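Surnadside Linen Table

README for the shared folder

What is in here

Surnadside Linen Table is a collection of short recordings of small household cloths being laid out, folded and put away on a covered table. Viola D'Amico set up the table and chose the cloths. Géza Major wrote the labels and looks after the folder. The current release holds 1056 recordings, of which 363 are folds taken all the way to a finished stack. The rest are partial: flattening a bunched cloth, finding a corner, shifting a cloth to one side, or clearing the table for the next round.

The cloths are the sort most people have in a kitchen drawer - tea towels, face washers, napkins and a few odds and ends cut down from old sheets. None were bought new for the project. They have all been through the wash many times, so the hems pull and the corners are rarely square. We left them that way.

The table

The table has a grey fabric cover with a fleck in it. We tried a bare top in the first month and the thinner cloths slid about whenever a corner was lifted. The fabric holds them well enough to fold against. It also picks up lint, so it gets a going over with a roller before each session.
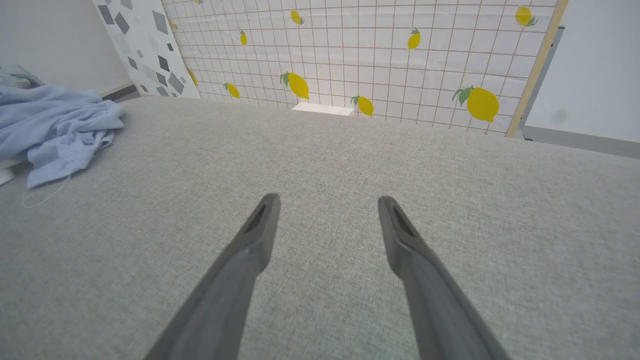
Cloths start a session in one of two states. "Bunched" means dropped from hand height and left as they fall. "Laid" means spread by hand with the long edge facing the front of the table. The start state is in the label file under start. If a cloth landed partly on top of another one, the label is bunched and the notes column says "overlap".

Folding order

Everything is folded the same way where the cloth allows it. Tea towels go in half lengthwise, in half again, then in thirds. Napkins and face washers go in half twice. Odd pieces are folded to whatever comes closest to a napkin. Viola's house rule is that the folded edge faces the front when a cloth goes on the stack, and the labels mark a stack as untidy if any edge faces the back.

Stacks stop at eight cloths. Past that they lean, and a leaning stack made the end label hard to agree on.

Altier was the working name for the napkin set and Gusier for the tea towels. Both names survive in the folder structure. Martinelli was a third set, mostly dishcloths, and was dropped in July when too many of them had frayed.

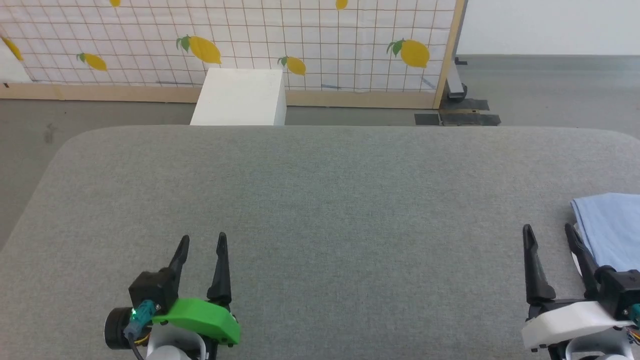 Fabric-covered table, with a cloth at the right-hand side.

Labels

Each recording has one row in labels.csv. The columns are:

id - recording number, not always consecutive
set - altier or gusier
cloth - short name for the piece, such as blue_02
start - bunched or laid
end - stacked, folded, flat or unfinished
tidy - yes, no or blank
notes - free text, mostly Géza's

A blank in tidy means the question didn't apply. Please don't read it as no. Colour names were chosen in daylight at the kitchen window and a few are arguable, particularly between the greens and the greys. If the colour matters to your work, check the recording before relying on the name.

Known problems

15 recordings have the wrong cloth name. They are listed in errata.txt and will be fixed in the next release.

Early sessions used a looser meaning of "folded" that allowed one corner to stick out. These are marked old_rule in the notes column.

Two tea towels are near enough to identical that the labels probably swap them here and there.

Some rows give the end state as flat when the cloth still had a crease across the middle. We argued over these and left them as first written.

Using the folder

You are welcome to use the recordings for teaching or research. Keep this file with any copy you pass on, and send corrections to Géza with the recording number in the subject line. Requests for new kinds of cloth go to Viola. Fitted sheets have been asked for already and the table isn't big enough.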